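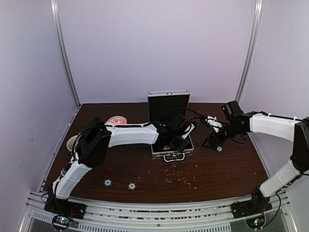 Item 3: silver-edged carrying case, lid raised, on the bench table.

Vosthorpe Equipment Store
Minutes of the packing and cases meeting, April

Meeting opened at 2 pm in the Nallham room. Apologies received from the Prilach site.

1. Minutes of the last meeting
Agreed without change.

2. Matters arising
Replacement foam for the long cases has not arrived. Order to be chased with the supplier. The old foam stays in use until then.

3. Carrying case, aluminium frame
The case has a black textured lining in the lid, a small latch at the centre of the top edge and another on the front rim above the handle. Prilach had asked whether it could replace the fabric bags for small tools. Points raised:
3.1 The lid must be fully upright before anything is put in or taken out. Loading with the lid half down has marked the lining on two other cases.
3.2 Small items go in last, near the front edge, so that they can be checked without lifting the rest.
3.3 Handle to face the near side of the table when the case is set down.
3.4 Front latch to be closed before the case is lifted. No case to be carried on the handle with the latch open.
Agreed: five cases of this type to be issued to Prilach on trial. Fabric bags to be kept until the trial ends.

4. Labels
Trịnh labels are lifting at the corners on metal surfaces. Some 2000 remain in stock. Agreed to use these up on cardboard only and to order a metal-grade label for the cases. Position: base, short side, clear of the rim.

5. Table surface
Request for a felt mat under metal cases. Deferred until a price is known.

6. Any other business
Packing list form, box 7: "contents" to be changed to "contents and quantity". Store to reprint.

Actions
Foam order: store.
Issue of trial cases: store and Prilach.
Price for felt mat: Nallham office.

Meeting closed at 2.50 pm.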